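Quiénes somos

Inicio / La empresa / Quiénes somos

Juvevside. Encimeras y revestimientos a medida, cocinas y baños. Taller propio, montadores propios. Empezamos en un bajo de 39 metros con una cortadora de segunda mano y mucho polvo. Ahora tenemos nave, con puente grúa y todo, y el polvo sigue.

La empresa la montó Mahnaz Najafi, que venía de hacer mediciones para otros y estaba harta de ver llegar piezas que no encajaban. La idea sigue siendo la misma: el que mide es el que corta. O al menos comen en la misma mesa.

Qué hacemos

Encimeras de cocina, rectas, en L, penínsulas. Lavabos con copete o sin él. Peldaños, alféizares, algún mostrador de bar. Reparaciones también, si la pieza es nuestra; si es de otro, mándanos foto y te decimos si se puede.

No hacemos mobiliario. Para muebles trabajamos con Ronar desde hace años, ellos dan la cota y nosotros el tablero. Si ya tienes carpintero, pues con tu carpintero, sin problema.

Cómo trabajamos

Primera visita gratis en la zona. Plantilla, presupuesto cerrado, señal, corte. Del visto bueno al montaje, 13 días laborables. En agosto más, que cerramos 2 semanas.

El hueco de la placa y el del fregadero se cortan en taller. Traed las fichas técnicas de los aparatos ANTES de la medición, por favor, no despues. Nos ha pasado demasiadas veces.

Los montadores salen a las 7:30. Avisan por teléfono antes de llegar. Necesitan ascensor o brazos, y saberlo con tiempo – una pieza larga por una escalera estrecha es otra conversación.

Los materiales

Mármol, granito, cuarzo compacto, porcelánico. En exposición hay más de 200 muestras y se pueden llevar a casa unos días, dejando el teléfono. Miradlas con vuestra luz, de noche también. La luz de la tienda engaña.

El mármol natural se mancha. Limón, vino, vinagre. Lo decimos siempre y hay quien lo quiere igual, nosotros también lo tenemos en casa. Para quien busca la veta sin el cuidado están los acabados de efecto mármol, y ahí la serie Prurum es la que más pide la gente: cocina y baño con el mismo dibujo, y no hay que andar sellando nada.

Acabados tipo mármol, en cocina y en baño con azulejo beige:

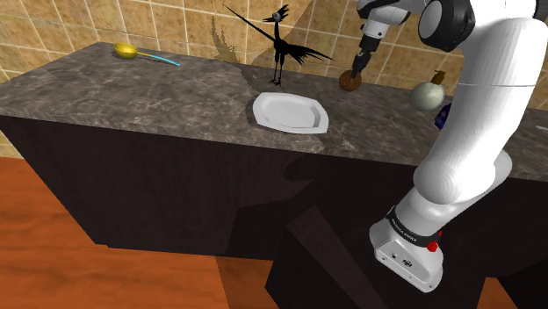
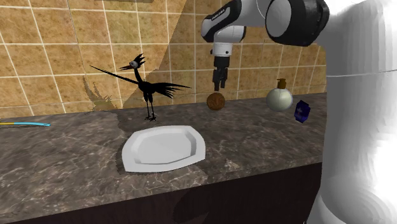
Dónde estamos

Polígono Harahap, segunda calle a mano derecha entrando por la gasolinera. El navegador te manda a la primera, no le hagas caso. Aparcamiento en la puerta, furgonetas incluídas.

Exposición abierta mañana y tarde, de 9:00 a 13:30 y de 16:00 a 19:00. Para medir, con cita. En mayo solemos ir llenos – mejor llamar con antelación. Por correo contestamos, pero tarde.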